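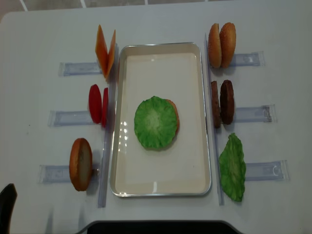
Rosalía Escobar wrote in under my last post to say that I was being unfair to the Karkance supper, that I'd made up my mind before I bought the ticket, and that a charity dinner shouldn't be judged like a restaurant.

Maybe so. I've read her comment 2 times and I still think she's letting them off easy.

For anyone who missed it, Karkance is the yearly tasting dinner at the old grain exchange in Gonthorpe. A hundred seats, $447 a head, wine included if you don't mind the wine. The menu card promised dishes "inspired by" the kitchen at Sepúlveda. I have eaten at Sepúlveda. Inspired by is doing a lot of work there. Did anyone from Sepúlveda cook? Did anyone from Sepúlveda know? I asked at the door and got a smile and a coat check ticket.

The food was fine. The short rib was good, the scallop was lukewarm, and the dessert was a spoonful of something under a leaf. My neighbor at the table loved the scallop, so take that for what it's worth.

What bugs me is the money. The speech before the main course said the night would "support young cooks across the region." Which ones? How much do they get? Last March the Sukville dinner put its numbers on the back of the program: what came in, what the room cost, what went to the culinary school. It took up half a page. Karkance gave us a video with piano music.

Rosalía says the organizers work hard and I'm sure they do. She also says people pay for the evening and the company as much as the cause. Then sell it as that! I'd have paid less and complained less.

There was an auction too. A weekend cooking class opened at $500 and sat there for a long, painful minute until a man by the bar put his hand up, and I'm not convinced he meant to.

I've emailed to ask for the breakdown. If they send one I'll post it, whatever it says. Comments are open, Rosalía included.

Posted 13 January 2024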